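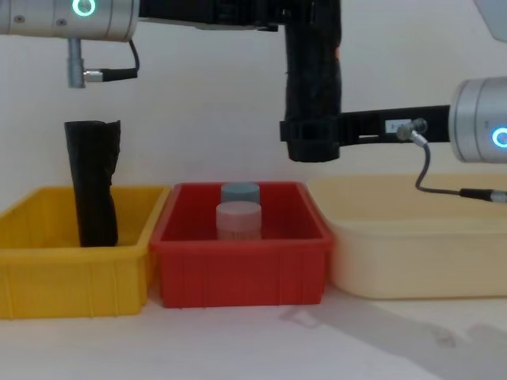
Sorting bins at Lengate, on the white table.

Progress to the end of July

Sorting has reached the stage where we argue about bins. Three plastic ones now stand side by side on the table, among them a red and a cream, and Britt-Marie Lundgren has ruled that cream means "keep". Ebbe Boström maintains it means "ask Britt-Marie".

We have been through 228 of the 600 items from the Jalville store. A further 80 are waiting for a decision, mostly odd lids. Spending is within the grant, bar 2 extra bins bought from Holmgren in a shade we regret. The Mevville boxes come next.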